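The left gripper of the pair I look after had been closing unevenly for a while. Leokadia Kaczorowski noticed it first, on jackets and anything else with some weight. I finally took it apart in January 2023. These are hand-held, so the fingers move when you squeeze, and any slack in the linkage ends up at the pads.

Trying the grippers on a tan jacket, on the bed with the teal cover.

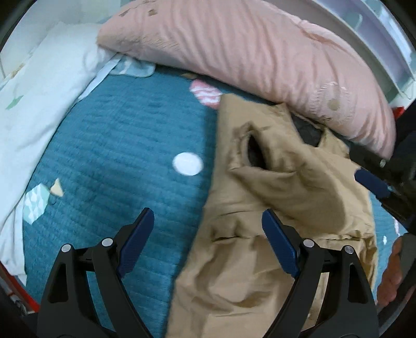
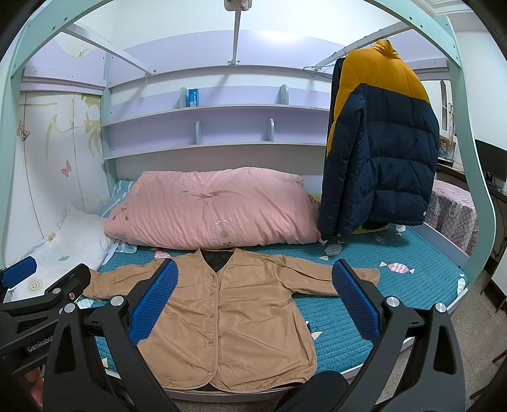 The trouble was one pivot pin. It had worn on one side and let the finger lean out before it met the other. I swapped it, cleaned the rest with a dry cloth and put them back without oil – oil gets onto the pads and then onto the clothes.

The pads I change every 300 grasps if we are doing zippers or snaps, later if it is only T-shirts. Old glue has to come off completely or the new pad sits crooked. Tadeusz Górecki uses a plastic scraper and I use my thumbnail.

After that I open and close each side 62 times and check the screws again. Three of them had backed out a little this time. I still need to order spare pins from Bednarek.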